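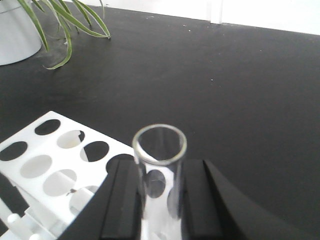

Test tube, gripper, rack. The easy part, supposedly.

I joined the robotics club at Cosusley Hall because I thought I'd get to build something with wheels. What I got was glassware. Our entry for the Presten Cup this year is in the lab assistant category, where a robot arm has to tidy up after a chemistry class, and if you have ever seen a chemistry class leave a room you'll know why they want help.

The rules are 7 pages long and were plainly written by someone who has been hurt before. Tubes go in the rack. Beakers go in the bins. You lose points for tipping, for dropping, and for "undue clatter," which is scored by a judge with what I assume is a very sensitive ear. Each run has a time limit of 400 seconds. I thought that was generous until I watched our first full attempt, in which the arm spent most of it considering a single tube.

My job is grasp width. I have a spreadsheet. A test tube is a pretty forgiving object as long as you come at it straight, but if the fingers close a hair too high, the tube swings and then you're in the tipping column. Too low and you bump the rack. I have rerun the same approach so many times that I now pick up my toothbrush from directly above.

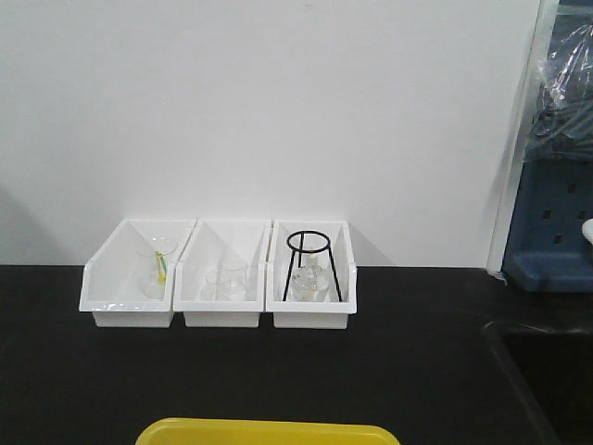
Beakers are another matter. Clear glass on white plastic is close to the worst thing you can ask a vision program to find, and of course the Cup specifies white bins. Our detector, which the two seniors named Cundari for reasons they won't share, is up to 7 points more confident about a wrinkle in a plastic bag than it is about a beaker. It loves the tripod stand. Anything black and spiky, it's certain. I've started to feel the same way: I walk into the lab, see the tripod, and relax.

We tried turning off half the overhead lights, which helped the beakers and ruined the tubes. We tried a lamp borrowed from the art room. For now we're running with the lights on and having the arm take a second look from lower down, where the rims show up better, and that eats time we don't have.

The team from Sandhu Tech apparently has theirs sorting glassware by size already. I heard this in the lunch line, so it may be a rumor, and I'm choosing to treat it as one. The regional is in November. Before then I still have to fix the release step, which lets go a little early, and relabel every column in the spreadsheet, which I originally named when I was tired.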